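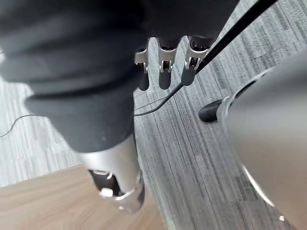 Derenora, a supplier of textile care services to hotels and clinics, will open a second processing plant in Bolldale in February. The plant will handle blankets, robes and other heavy goods that need longer drying cycles than flat linen. Dark gray fabric with a matte, slightly fuzzy surface shows lint and faint creases more readily than white sheeting, and items of this type will be finished on a separate line at lower heat. The site has 8 dryers and a rated capacity of 433 loads per week.

Washing and drying equipment is supplied by Hirose under a contract that includes parts and on-site service. Rinse water will be filtered and returned to the first wash stage.

"Heavy goods have been the limiting step at our current plant," said Poonam Rathore, director of operations. "Moving them to Bolldale frees two lines for sheets and towels."

Existing customers will keep their current pickup times. Account questions may be sent to Natsumi Kobori, customer services, Derenora.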